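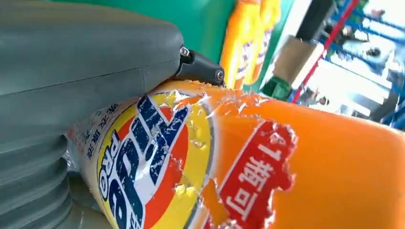
What counts as a finished pick in the bottle exercise?
The bottle must be held by the hand, lifted free of the surface, and laid down again on the mat with the label still readable. If it slips during the lift, the try is logged as failed, also when the hand catches it again.

Handout 4: Grasping smooth bottles
Course tutor: Abdelkrim Berrada, Clastthorpe

Last term the class recorded 1,765 tries, and 623 of them failed. Most of the failures came from closing the fingers too near to the cap, where the bottle becomes narrow. Please read your Cliltik log before you change any settings – many groups changed the grip force first and lost a full afternoon.

Work in teams of two. One person drives, the other keeps the log and may call a stop at any time. Change roles after every set.

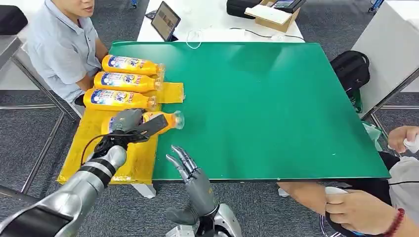
Fig. 2. Left hand closed over a bottle lying on its side, with three more on the yellow mat.

Points to check in your report:
- where the fingers touch the bottle, measured from the cap
- position of the free hand during the grasp
- the speed setting used in Iro

The Rizvi sheet gives the format for the table. Reports are due at the end of July. Teams who want extra time with the arm should write to me before noon, and I will answer on the same day – please put the team name in the subject line.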